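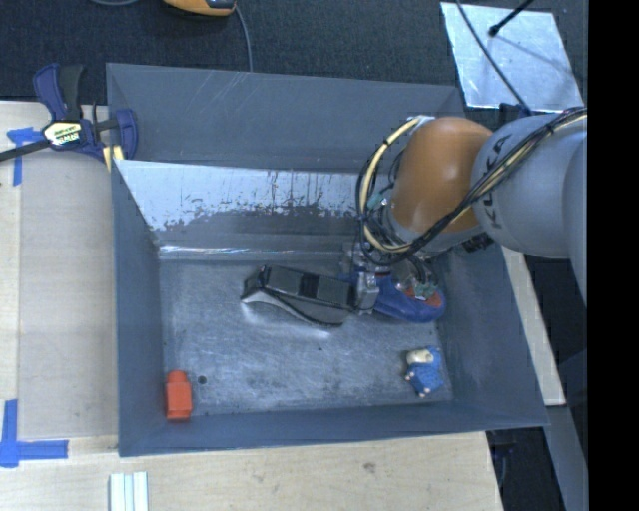
What does a small-town buyer get in Mostlow that they can't get in the city? Room, mostly: a proper yard, a verandah deep enough for a dining table, and a street where the kids can ride to school.

I first drove out in May, expecting to look at one house and be home by dinner. I stayed until the real estate agents pulled in their signs! Mostlow sits 70 kilometres inland, just past the turnoff to the old Tarar dairy, and it's full of weatherboard cottages that have barely been touched (in the best way). High ceilings, coloured glass over the front doors, pantries you can walk into. One place on the creek side had a lemon tree so loaded that the owners had left a box of fruit at the gate for anybody passing.

The blocks are what really got me. A quarter-acre is ordinary here, and up on the ridge they run bigger, with gum trees along the back fence and a view clear across to the range. With 4000 people in town, there's a bakery, a pool, a hardware store and two pubs, and you can walk to all of them from the older streets.

Newer buyers have been heading for Mulari, the estate on the northern edge. I'd expected rows of the same grey garage doors, and instead found nine different house plans, wide eaves, and living rooms turned to face the winter sun. The Zidetti plan is my favourite. It wraps three bedrooms around a courtyard, and the kitchen bench runs right up to the window so you can pass plates outside.

Old or new, get a building inspection. Cottage stumps do move in this soil, and a few of the charming ones on the flat have floors that a marble would enjoy. Ask about the drainage too, and go back after heavy rain if you can.

The train into the regional centre takes 15 minutes and the early one leaves just after seven. Get a coffee from the bakery first, they open at six.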